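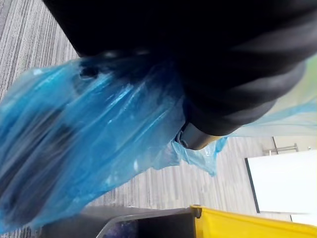
Student Robotics Project, Sorting Task
Workshop notebook, July, Friday session
Entry by Tihomir Begović, project supervisor

1. Purpose of the session

The session was given over to the thin film portion of the sorting task. Rigid items were covered in the previous two entries and are not repeated. The student team was asked to establish whether the present grasp settings, which were chosen for cartons and bottles, can be used for plastic bags without modification, and if they cannot, which settings should be changed first.

The task rules remain as issued at the start of the term. An item is credited when it has been released and lies fully inside the correct container. An item that rests on a rim is not credited, even if the greater part of it is inside. The team asked whether a bag draped over the rim might receive partial credit. It will not. I have asked that this be written on the front page of the task sheet, as the question has now been raised three times.

2. Arrangement

Work was done at floor level on the striped carpet. The containers were the yellow bin and the dark one, placed side by side. The blue bags are the translucent type and are very light. They crumple readily and do not return to the same shape twice, and the team should stop trying to lay them out identically before each attempt. A bag should be shaken once, dropped, and left as it falls.

The controller was running the Clesis build from the previous week. The grasp planner is the students' own work and is referred to in the repository as Nasholm. Lurov is the name of the logging script. New members have confused the two on several occasions, and the names are recorded again for their benefit.

Starting values:
Closing force setting: 18
Lift height above carpet: 285 mm
Approach speed: unchanged from the carton trials
Release delay: 300 ms

3. Observations

3.1 Grasp

The gripper closed on the bag at nearly every attempt. This was expected, given how much material is available to be caught. The difficulty lies in what is caught. When the planner aims at the center of the visible blue area, it frequently takes a single layer, and the remainder of the bag trails to one side. When it aims at the most heavily wrinkled area, it takes several layers and the bag hangs in a more compact form.

The students had assumed that the center would be the better choice, on the basis of the carton results. The assumption was reasonable but does not hold for film. Nasholm should be given a second targeting mode for bags, to be chosen by the item label and kept separate from the carton mode.

3.2 Transport

A bag gripped near one end hangs well below the fingers. At a lift height of 285 mm the lower folds passed close to the container rims and on a number of attempts touched them. Contact with the rim pulled the bag sideways but did not remove it from the gripper.

The bag also swings. At the speed used for cartons, the swing had not settled by the time the arm reached the release position. Two students proposed a pause above the container. A third proposed slowing the whole movement. I would prefer the pause, as it affects only one part of the program and its cost in time is easy to measure. Both should be tried and the results entered separately.

3.3 Release

Release gave the least satisfactory results of the day. With the delay at 300 ms the fingers opened fully, but the film sometimes clung to one of them and was carried back out as the arm withdrew. The students attribute this to static charge. That may be correct, although no measurement was made, and the word "static" should not appear in the report as an established cause until one has been.

A short opening and closing motion at the release point was tried toward the end of the session. It seemed to help. It was tried too few times to be reported.

3.4 Detection

The camera at the wrist gives a useful view on approach and a poor one after the grasp, when the bag covers much of the picture. Bright reflections along the creases are an additional problem. The detector treated some of these as edges of separate items. In other cases the pale, single-layer parts of the bag were not detected at all, and the stripes of the carpet showing through them were read as floor.

It follows that the state of the grasp cannot be judged from the blue area alone. The team should look at whether the area moves with the gripper between successive pictures. This was suggested by the students without prompting and is a good suggestion.

4. Data

The Lurov log for the session contains 2170 lines. It has been copied to the shared drive. The log records commanded positions and finger states but not the operator's remarks, which were kept on paper by hand and have still to be typed. Until this is done the log should not be used to compute a success rate, for the reason that attempts stopped by the operator are recorded in the same way as attempts that ran to completion.

The students are reminded that a stopped attempt is a result. It must be entered with the reason for the stop.

5. Discussion with the team

The team wished to raise the closing force at once. I asked them to leave it at 18 for the present. The bags were not slipping from the fingers in any consistent manner, and a higher value would change the carton results as well, which would then have to be repeated. If the force is to be raised, it should be done within the new bag mode and nowhere else.

There was a longer discussion on the order of items. At present the program takes the nearest item first. One group argued that bags should be taken last, as a bag dropped in the wrong place may cover other items. The other group argued for taking them first, as a bag already lying on the floor may be covering something. Both arguments are sound and the matter was not settled. Each group is to write one page in support of its position, with reference to logged attempts.

The request to replace the blue bags with a heavier type was declined. The task sheet specifies thin bags, and the entries at the Rozīte meet will be judged with the same type.

6. Actions

Add the second targeting mode to Nasholm. Planner group.
Raise the lift height for bags only, and record the value chosen. Motion group.
Test the pause above the container and the slower movement, as separate series. Motion group.
Repeat the opening and closing motion at release, with enough attempts to report. Motion group.
Add a "stopped by operator" field to Lurov. Logging group.
Type the paper remarks before any further analysis. Logging group.
Mark the container positions on the carpet with tape. All.

The last item was also listed in the previous entry and was not done. The containers were moved at least once during the session when a student reached between them, and it is not known at which attempt this occurred. Placement results from the second half of the session should be treated with caution for that reason.

7. Remarks

The release delay was returned to its carton value in the configuration file before shutdown. The Clesis update offered on the controller was not installed and should not be installed until the two series listed for the motion group are complete.

Spare bags are in the lower drawer with the cable ties. The supply is sufficient for one further session.

T. Begović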